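Chapitre 9
L'articulation et ses promesses

Objectifs du chapitre
Lire une fiche technique de figurine articulée sans la prendre au mot.
Distinguer les principaux types de joints et leurs défauts d'usage.
Rédiger un avis argumenté sur la mobilité d'un jouet.

9.1 Le chiffre sur la boîte

Depuis que les figurines se vendent aussi à des adultes, l'emballage annonce volontiers un nombre de points d'articulation. L'argument a pour lui la simplicité. Un acheteur qui hésite entre deux chevaliers de même taille et de même prix prendra souvent celui dont la boîte affiche le nombre le plus élevé, et les services commerciaux le savent fort bien.

Reste à savoir ce que l'on additionne. Prenons la gamme Helis, que nous suivrons pendant tout le chapitre. La première édition de son guerrier ailé était vendue avec la mention « 14 points d'articulation ». La réédition en promettait 38. Entre les deux, le sculpteur n'avait pas changé, la silhouette très peu, et l'on voudrait croire à un saut technique. La lecture de la notice refroidit. Les ailes, fixes à l'origine, ont été découpées en segments dont chacun est compté. Les rotules sont comptées deux fois, une fois pour la flexion et une fois pour la rotation. Le support fourni avec la figurine, qui pivote lui aussi, entre dans le total.

Rien de tout cela n'est mensonger au sens strict. Aucune règle commune n'impose aux fabricants une manière de compter, et chacun retient celle qui l'arrange. L'étudiant prendra donc l'habitude de noter, à côté de tout chiffre, la méthode qui l'a produit. Quand la méthode manque, il laissera la case vide. 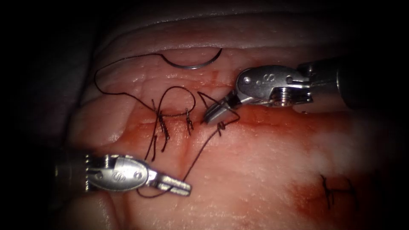 La question devient plus délicate avec les jouets transformables, où une même charnière sert à la fois au mode robot et au mode véhicule. Doit-on la compter comme une articulation si elle ne peut bouger sans que le torse s'ouvre ? Les amateurs répondent en général que non. Les catalogues répondent en général que oui. Nous retiendrons ici une définition restrictive : est une articulation ce qui permet de modifier la pose sans sortir du mode en cours.

9.2 Ce que vaut un joint

On rencontre dans le commerce courant quatre familles de joints.

Le pivot simple tourne autour d'un seul axe. Il est bon marché, il tient longtemps, et on le méprise à tort.

La charnière plie dans un seul plan. Au coude, elle suffit souvent jusqu'à l'angle droit, soit 90 degrés. Au-delà, le volume du biceps et celui de l'avant-bras se rencontrent, et il faut soit creuser la sculpture, soit doubler la charnière.

La rotule offre la plus grande liberté sur le papier. Dans la main, sa course est limitée par tout ce qui l'entoure : épaulière, jupe d'armure, col trop haut. Une excellente rotule sous une mauvaise épaulière donne une épaule médiocre.

Le cliquet, enfin, bloque la pose par crans. Il rassure l'oreille. On se méfiera toutefois des crans trop espacés, qui obligent à choisir entre un genou presque tendu et un genou trop plié, alors que la pose cherchée se trouve au milieu.

Les publicités montrent ces joints à leur avantage, dans des poses photographiées avec un fil, une tige ou une retouche. Le manuel de presse de la marque Nuvora, remis aux revendeurs de Pondedville, le reconnaissait dans une note de bas de page que peu de gens ont dû lire : « pose obtenue avec accessoires non fournis ». 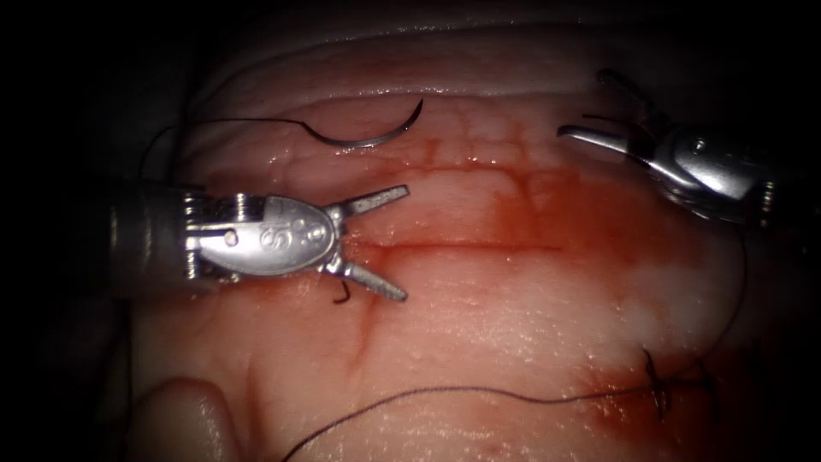
9.3 Étude de cas : une critique trop aimable

Le texte ci-après est adapté d'une chronique de Lachlan MacBrayne, parue le vendredi 30 juin 2023 dans un bulletin de collectionneurs.

« Les hanches sont serrées comme il faut, les chevilles basculent bien, et j'ai pu lui faire prendre plus de 90 poses différentes dans l'après-midi. C'est de loin la figurine la plus expressive de la série, et le bleu nuit des ailes est superbe. »

L'enthousiasme est sympathique, et la remarque sur les chevilles est utile. Le reste appelle des réserves. Qu'est-ce qu'une pose différente ? Si l'on tourne la tête d'un cran, a-t-on changé de pose ? L'auteur ne le dit pas. Il ne dit pas davantage si la figurine tenait debout seule, ni combien de temps. Quant à « serrées comme il faut », l'expression décrit un exemplaire sorti de sa boîte le jour même. Le même chroniqueur revenait sur le sujet en octobre, dans un entrefilet beaucoup plus court : la hanche gauche s'était relâchée et il conseillait un film de vernis sur la rotule.

On voit ici un biais fréquent des critiques de jouets. Elles sont écrites dans les premiers jours, au moment où tout est neuf, et elles ne sont presque jamais reprises. L'usure, qui intéresse l'acheteur au premier chef, échappe à l'exercice. Il serait injuste d'en faire reproche au seul MacBrayne, qui a au moins publié sa correction.

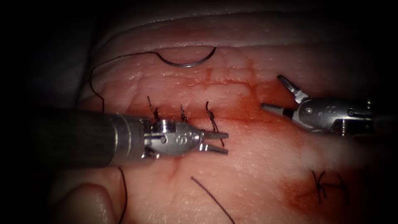
Département Jouet et objets de collection, École Smits, Pondedville

9.4 Faut-il toujours plus de mobilité ?

On admet trop vite que la figurine la plus mobile est la meilleure. Chaque joint ajouté coupe la sculpture, crée une ligne visible, fragilise une zone et renchérit le moule. Un visage expressif sur un corps presque fixe peut avoir plus de présence qu'un mannequin bardé de rotules qui s'affaisse sur l'étagère. Les petites figurines à 9 articulations de la première période Helis se défendent très bien de ce point de vue, même si leur cote actuelle doit sans doute beaucoup à la nostalgie.

L'argument inverse existe et nous ne le cacherons pas. Un enfant qui joue ne regarde guère les lignes de coupe. Il veut que le bras monte et que l'épée reste dans la main. Or la tenue des accessoires figure rarement sur la boîte.

Travaux préparatoires

Choisissez une figurine que vous possédez. Relevez le nombre d'articulations annoncé par le fabricant, puis établissez le vôtre selon la définition de la section 9.1. Expliquez l'écart en une demi-page.

Retrouvez une photographie publicitaire de la même figurine et tentez de reproduire la pose sans support. Notez ce qui cède en premier.

Relisez l'extrait de la section 9.3 et réécrivez-le en n'y laissant que des affirmations qu'un autre propriétaire pourrait vérifier.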